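Leisure batteries over the winter: what we learned at Dikamdale

Several members asked after the last rally for a write-up of the talk on leisure batteries and winter storage. The notes below cover the main points, along with some of the questions that came up over tea. They apply to caravans and campervans alike, although van owners with a split charge system should also read the part near the end.

Most of the flat batteries we hear about in spring were left connected in the autumn. Even with everything switched off at the control panel, a modern caravan draws a small current all the time. The alarm takes some, the tracker takes a bit more, and a radio with a clock will carry on until there is nothing left. A battery in good order will cope with that for a few weeks. It won't cope from the end of the season until Easter.

If your van is stored at home and can be plugged in, leave it on hook-up for a day or so every couple of weeks. Check what your charger is before leaving it on permanently. Older built-in units hold a fixed voltage and will slowly dry out a wet battery, while newer ones drop back to a maintenance charge. The handbook should say which you have. If the handbook has gone missing, the model number is normally on a plate on the side of the unit.

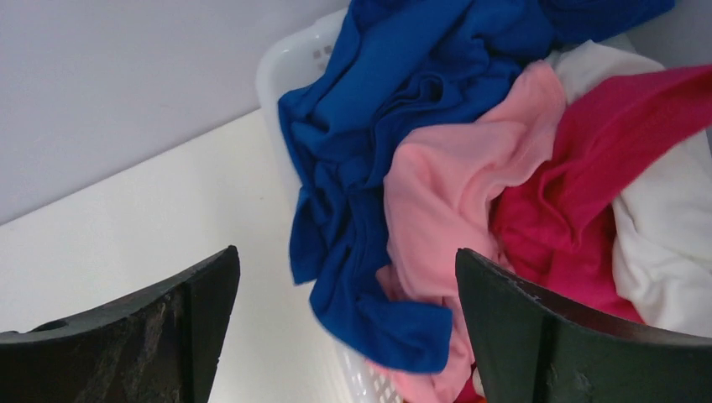

For vans kept in a storage compound with no mains, the choice is between a solar panel and taking the battery out. A small roof panel will keep up with an alarm in summer but may not in December, particularly if the van is parked under trees or against a north wall. Wipe the panel when you visit. A film of green makes a big difference to the output.

Taking the battery out is the safest course if your insurer doesn't insist on a working alarm. Check your policy first. Some trackers have their own back-up cell and some don't, and you may need to ring the monitoring company before you disconnect or you will get a call in the middle of the night.

To remove the battery, switch off the mains charger and unplug from hook-up. Turn everything off inside. Take the negative lead off first, then the positive, and put a bit of tape over each loose end. Undo the vent tube and the clamp or strap. Lift with both hands, as even a modest leisure battery is heavy and the locker is rarely at a helpful height. When it goes back in, positive goes on first.

Store it somewhere cool and dry with some air moving. A garage shelf is fine and a concrete floor does no harm, whatever you may have been told. A fully charged battery will stand a hard frost. A flat one can freeze and split its case, so charge it before you put it away and again every month or two.
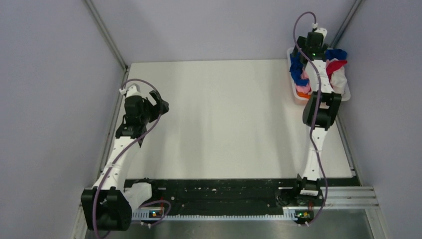
Checking the state of charge

You need a basic multimeter and a battery that has been resting. Voltage taken straight after charging will flatter it, so leave it for a few hours with nothing connected. On an ordinary lead-acid battery, 12.7 volts or a little over means full. At 12.2 it is about half empty and needs charging soon. Anything under 12 means damage is likely being done.

A good voltage reading doesn't prove that the battery will hold up under load. If yours reads full but the lights go dim after an evening with the pump and television, it has lost capacity. A garage or a battery shop can do a proper load test in a few minutes. We had a tester on loan from Demissie for the afternoon and put it on 21 batteries brought in by members. Two failed outright. Both had shown a healthy voltage that morning, and their owners had no idea.

Buying a replacement

Match the physical size first, then the terminal layout, then the capacity. A 100 amp-hour battery is plenty for most couples who use sites with hook-up, and many could manage with less. If you mainly stay off-grid you may want more, but check the payload before you add weight. Make sure that it is sold as a leisure battery. A starter battery gives a big burst and doesn't like being run down slowly.

Lithium came up, as it always does. The weight saving is real and you can use more of the stated capacity. Against that, the cost is still high, your existing charger may need changing, and most types must not be charged below freezing. Get advice from whoever will be fitting it.

Campervan owners

Your leisure battery is charged from the alternator when you drive, through a relay or a battery-to-battery charger. Vehicles with smart alternators need the second kind. If you have a newer base vehicle and an older style relay, the leisure battery may never be getting a full charge on the road. Short runs to the shops in winter won't put much back into either battery, so don't rely on them.
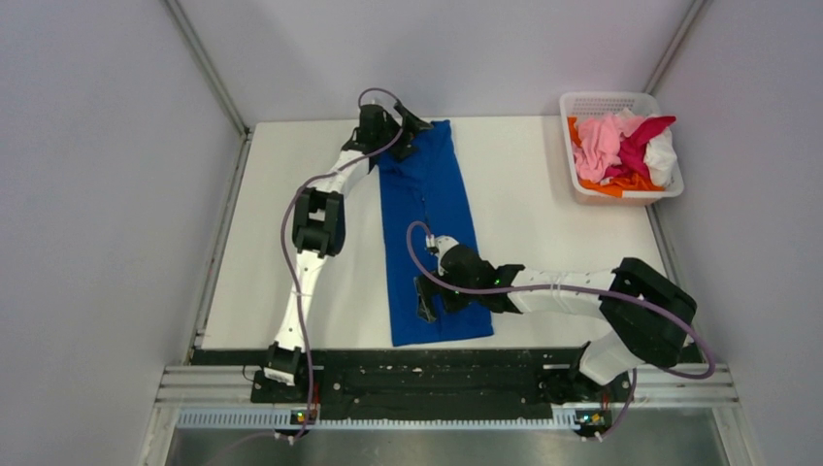 Chaltu Gebru
Technical Officer and newsletter contributor

A repeat of the session is planned for February, at the Esaditz hall, so that people can bring in batteries that have been standing over the worst of the cold. Vinzenz Auer will be taking names. Please tell him the make and age of your battery when you book, and whether it is sealed or has caps that can be removed. Bring it upright in a tray or a strong box, with the terminals covered.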